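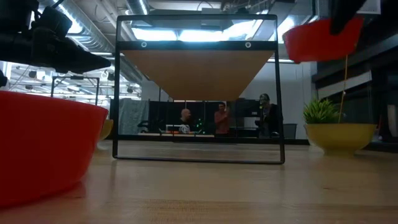
一月，下午四点二十开始记

先把结论的位置空着。Fallitz 那边昨晚又来信问“初步印象”，我没有初步印象，只有一堆对不上的触地时间。横山已经回了他们一封很客气的信，说还在核对。客气话归她，这本子上我就照实写。

背景再抄一遍，省得八木下次翻本子还要来问我。Fallitz 的鞋垫，左右各一片，据说能逐步给出触地时间，再由左右差算一个“疲劳不对称指数”。指数过线，手表上就震一下，提醒跑者减量。Tirnley 越野队的教练组看了演示很动心，想赶在冬训后半段给全队配上。队里出钱之前先让我们看看数字靠不靠得住。我们要回答的问题只有两个：一，它报的触地时间跟测力跑台差多少；二，那个指数跟疲劳有没有关系。第二个问题我从一开始就觉得问得太大，镰田说写进去，写进去就写进去。

参照设备是 Baloch 的测力跑台，去年秋天标定过，这次开测前又压了一遍砝码，零漂可以接受。受试者 15 人，都是 Tirnley 的现役队员，男女都有，专项从中距离到越野。每人三段：慢跑、节奏跑、以及一段拉长的节奏跑，跑到主观疲劳量表报“很累”为止。量表是口头报的，武田举着牌子问，这件事后面还要说。

数据量。三段里截取的窗口加起来，跑台记到的触地一共 3,062 次。鞋垫那边能跟它一一配上的 2,473 次。也就是有 589 次没配上，配对率 80.8%。

这个数我看了很久。Fallitz 的说明里没有提过漏检，图上每一步都是连着的，漂亮得很。后来上田把导出文件拆开看，才发现缺的步子在他们的软件里被插值补上了，补出来的值取前后几步的中间数。补过的步子在界面上没有任何标记，导出的表里倒是有一列，列名只有一个字母，说明书里没解释。上田写信去问，对方回复说那一列是“内部质量标志，用户不必关心”。

我很关心。

先说我们自己的毛病，免得只骂别人。没配上的 589 次里有 56 次是我们的责任：跑台左右带之间踩过线，两边的力信号搅在一起，自动切分切错了。八木逐条看了波形，能确定的就是这 56 次。剩下的 533 次，跑台波形干干净净，鞋垫没有事件，或者有事件但时间离得太远，配不上。配对容差用的是事先写在方案里的那个值，没有事后放宽。镰田问过能不能放宽一点“看看会怎样”，我说看可以，写报告不行。他后来自己也没再提。

漏在谁身上，这个比漏多少要紧。如果漏检平均摊在每个人头上，那么当成噪声处理还说得过去。现在的情形是集中在几个人身上，而且这几个人都是前掌先着地的。慢跑段差不多没有问题，一提速就开始丢。全脚掌和后跟着地的队员，节奏跑段也基本不丢。我的猜测是他们的触地判定依赖后跟那一块的压力上升，前掌着地的人后跟压得晚、压得轻，跑快了干脆不压。这只是猜测，算法他们不给看，问了三次，三次回答都是“基于多点融合”。多点是几点，怎么融，没有下文。

要是猜对了，这东西对越野队就相当尴尬。队里跑得快的恰恰有不少前掌着地，教练最想盯着的也是他们。

五点过五分

接着写触地时间本身的偏差。只看配上的那些步子。

慢跑段，鞋垫比跑台偏长，左右脚偏的方向一致，大小也接近。这种偏差我不怕，系统性的，减掉就行。节奏跑段，偏差变小，有的人变成偏短。也就是说偏差随速度变。那么同一个人今天跑得快、明天跑得慢，鞋垫上触地时间的变化里就掺了一份仪器自己的变化。掺了多少，因人而异。宣传页上那句“可跨训练课追踪”我先打个问号，铅笔打的。

左右差更麻烦。指数的定义是左右触地时间之差除以平均值，分子本来就小。两片鞋垫各有各的误差，一减，误差不会跟着变小。武田做了一件很简单的事：让同一个队员把左右鞋垫对调着穿再跑一段（这款鞋垫前后轮廓接近对称，翻过来塞勉强能塞进去，厂家肯定不赞成）。按理说，人还是那个人，不对称的方向应该跟着脚走。结果有一部分跟着脚走，有一部分跟着鞋垫走。跟着鞋垫走的那部分已经足够让指数越过报警线。

只做了一个人，武田自己也说不能当证据，塞反了的鞋垫受力点都变了。我同意，只在这里记一笔，正式报告里不用。但下次应当好好设计一下：同批次多要几副，左对左、右对右地换，不要翻。已经请横山去跟 Fallitz 要鞋垫了，要之前不说用途，就说备件。横山不愿意这么说，她说该说什么就说什么。也对。照实说。

疲劳那一段。指数在拉长的节奏跑里，有人升，有人降，有人来回晃。教练组拿到的演示材料里是一条平滑上升的曲线，一个人，一次课。我问过那个人是谁、后面有没有受伤、有没有别的课的数据，没有回音。一条曲线说明不了什么，这种话我在这个本子里写过多少遍了，上次写的是那款呼吸带。

另外，我们自己的“疲劳”也不硬。武田举牌问，队员喘着气报个数。有两个人明显是互相听见了，后跑的那个报数跟前一个一模一样地往上走。Tirnley 的队员彼此太熟，谁也不肯先喊累。下一轮要隔开测，等候的人不要待在跑台旁边。还有，拉长段的终点由本人喊停，喊停前最后一小截大家都在冲，配速虽然锁死了，步子却变了，有人往前缘顶，有人开始踩线。那 56 次踩线多数就出在这里。所以“指数末段变化”到底是累了还是在跑台上挪位置，分不出来。八木建议把末段剪掉再算，我说剪掉之后还剩什么疲劳？她说那就两种都报。可以，两种都报，剪的规则今天定下来，看结果之前写好：以喊停时刻往前推一个固定长度，人人相同，不看波形决定。规则八木写在共享表第一页了。

六点不到

镰田从 Tirnley 那边打来电话，讲了好一阵。大意是教练组内部已经有人当这事定了，冬训分组表上都印着“鞋垫组”。他问我们能不能先给一句话，哪怕是口头的。

我给的那句话是：慢跑可以看个大概，快跑不要看，报警不要信。他嫌难听。我说那就改成“快跑段的数据尚不支持用于训练决策”，意思一样。他抄下来了。

他又提到一件事，我觉得比鞋垫本身有意思。去年 Dramedham 的越野赛前，队里有两个人小腿不舒服，教练是靠看跑姿看出来的，让他们歇了几天。这次教练之一拿这件事当理由：如果那时候有鞋垫，就能更早看出来。我说也可能更晚，要是大家都去看手表，没有人看腿的话。镰田说我抬杠。抬杠归抬杠，这其实可以测：让教练看录像打分，盲看，不给姓名和顺序，再跟鞋垫指数各自去比后续的伤停记录。人手够不够另说。样本肯定不够，一个队一个冬天能伤几个人，也不该盼着他们伤。先记着，不展开。

说到 Dramedham，还有场地的问题。跑台是平的、直的、硬度均匀的。越野队有一多半的量跑在草坡和泥地上，Dramedham 那条路线下坡接急弯，左右脚触地时间本来就该不一样，那是地形给的，跟疲劳没有关系。鞋垫在那里会报什么？我猜它会报个不停。上田把她自己跑那条线的一份旧文件翻出来，用同款上一代鞋垫录的，弯道那一截的指数果然一路在报警线上面。她说当时以为是自己有问题，还休息了一个星期。

这个我觉得应该写进报告的讨论里，哪怕只有一份。误报是有代价的，队员会真的去休息，或者震多了以后就再也不理它。后一种恐怕更常见。

固件版本。今天才发现 15 人里前几位测的时候鞋垫是旧固件，中间手机自动更新过一次，后面的人是新固件。更新说明写的是“改进稳定性”。稳定性这个词什么都能装。上田查了两边的文件头，版本号能分开，所以每个人用的哪一版是清楚的，没有一个人跨版本。但两组人的着地方式分布不一样，漏检多的那几个人大半在旧固件那一组。

所以上面关于前掌着地的猜测要打折。也许是着地方式，也许是固件，也许两样都有。我本来已经把那段话说得挺肯定了，回头看，比我该有的把握要大。不涂掉，留着，在旁边画了箭头指到这里。

补救办法：叫旧固件组里前掌着地的队员回来，用新固件把节奏跑段重做一遍。只做这一段，半天能完。同时找一个后跟着地的也重做，当对照。武田去排时间。自动更新今天起全部关掉，手机贴条，谁开谁负责。早就该贴，这个错怪不着 Fallitz，是我开测前的检查表里没有这一项。检查表已经加上，放在“电量”和“时钟同步”之间。

时钟同步也顺便说。手机和跑台主机靠开头三次跺脚对齐，我一直不喜欢这个办法。八木比对了段首段尾，有个别文件到段尾已经飘开了一点，还没飘到影响配对的程度，至少她看过的那些没有。她没看完。没看完之前“时钟没问题”这句话谁都不要对外说。下一轮段尾也跺三次，队员会抱怨，跑到那个份上了还要跺脚，抱怨就抱怨吧。

六点四十

横山读了上面写的，用红笔加了几条意见，我原样抄下来，后面是我的答复。

她说：配对率这个数单独拎出来会被误读，人家会说五步里有四步是准的。答：对，配上不等于准，报告里这个数旁边必须跟着偏差，不单独出现在摘要里。

她说：插值那件事应该先问清楚再写，也许界面上有开关。答：上田找过，没有找到。但可以再问一次，给他们一个星期。到时候没有答复，就写“未获说明”。

她说：我对 Fallitz 的语气太冲，本子以后别人也会看。答：看就看。不过“漂亮得很”那句算我刻薄，事实没错。

她说：有没有什么是它做得好的？

这个问题我想了想。步频很好。配上的步子里步频跟跑台几乎没有差别，慢跑节奏跑都一样，左右哪片都一样。可是漏了步再插值，步频看着当然也好，因为补进去的步子就是照着前后间隔补的。上田说把补的剔掉再算过，单算连续不缺的那些段，仍然好。那就是好。问题是步频用一块便宜手表也能量，教练拿个秒表数也行，犯不上为这个给全队换鞋垫。

续航也好，没有一次中途没电。重量队员没抱怨。有人说前掌那里有一点硌，跑热了就不觉得，也有人始终没感觉。这些都放进附录，武田收了口头反馈，字迹我认得出一半。

关于统计怎么做，跟八木争了一会儿。她想把所有配上的步子放在一起算一致性界限，样本大，图好看。我不同意。2,473 步来自 15 个人，同一个人的步子彼此像得很，放在一起算，界限会窄得没有道理。应当先按人算，再看人与人之间。她说那样误差条会很长。误差条长就让它长，人就这么多。最后定了：主分析用带个体随机项的模型，散点图按人分色，不画合并后的那条带子。她还是想在附录里放一张合并的，放可以，图注要写清楚为什么不该拿它下判断。说实话我估计别人只会截那张图。所以附录里也不放了。八木不大高兴，明天再谈。

缺失怎么处理，也得事先讲好。漏检跟速度和着地方式有关的话，只分析配上的步子就会偏向鞋垫“擅长”的步子，得出来的一致性比实际好看。能做的有限：一是把配对率按人按段列全，读者自己看；二是做个最坏情形，把插值当成它真正的输出，跟跑台比。用户在手表上看到的就是插值以后的东西，从使用的角度看，第二种才公平。上田觉得第二种应该当主分析。我倾向同意她，但方案里写的主分析是第一种，不改主次，两张表并排放，方案偏离那一栏写一句。

报警线的来历还是不知道。宣传页说“基于大量跑者数据”，多少跑者、什么水平、怎么定义受伤，都没有。我试着拿我们自己的慢跑段看：大家刚热完身，没有谁说累，没有谁有伤，按他们那条线也有人一路在震。问了本人，他说从小就是右脚重一点，跑了这么多年。那么对他来说这条线有什么用？应当是跟自己的基线比，哪怕只做到这一步，也比一条通用的线强。可是基线又要求仪器今天和明天一样准，绕回到前面偏差随速度变、鞋垫一副和另一副不一样的问题上。

重测信度我们一次都没做。所有人都只来过一次。这是方案里最大的窟窿，当时为了赶冬训的日子砍掉的，砍的时候我签了字。既然要叫几个人回来补固件那一段，不如让他们隔天再来一次，同样的鞋、同样的配速、同样的时段，至少有几个人的重测可看。几个人说明不了多少，但一次都没有更说不过去。镰田去跟教练商量，能不能从训练课里匀出来，不要压在他们强度课的后一天。

鞋也没统一。每人穿自己的，有钉鞋底的训练鞋，有厚底的。厚底那几双，鞋垫下面一层软的，压力上升被抹平了，触地判定理应更晚。我翻了登记，鞋型那一栏武田只记了品牌和颜色。颜色。他说下次记厚度。下次连照片一起拍，鞋底朝上，旁边放尺子。

待办，按人写：

上田：再问 Fallitz 插值列和报警线来源，信发出前给横山看。把剔除插值与保留插值两版表跑出来。

八木：时钟漂移查完剩下的文件。末段剪切规则已定，不要再动。踩线那几条波形存一份图，万一有人质疑。

武田：排重测和补测，等候的人隔开。鞋型登记补厚度，能联系上的人打电话问。量表的牌子重做一块，字大一点，让队员自己指，不用开口报。

横山：要新鞋垫，同批次，写明用途。

镰田：跟 Tirnley 说报告要推迟，推到补测做完。分组表上“鞋垫组”三个字请他们先拿掉，我怕队员已经在按那个分组理解自己了。

我：改检查表（已改），写方案偏离说明，把慢跑段报警的那几个人单独整理。还有回 Fallitz 那封信，“初步印象”。

七点一刻补

信草拟了一稿，念给横山听。第一句是“目前的数据不足以支持贵司材料中关于疲劳监测的表述”。她说第一句应该先谢谢人家提供设备。加了。

对方要是问哪天能有结果，就说补测之后。不许诺日子。上次呼吸带那回许诺了，最后赶着交，图里有一个坐标轴标反了，过了一个月才有人发现，那个人还是我。

跑台左带今天收工时有点响，走速低的时候听得见，上了速度就盖过去了。记在设备本上了，补测之前让人来看。在看过之前，左侧的数我都留个心眼，今天最后那位队员的左侧波形八木明天先看。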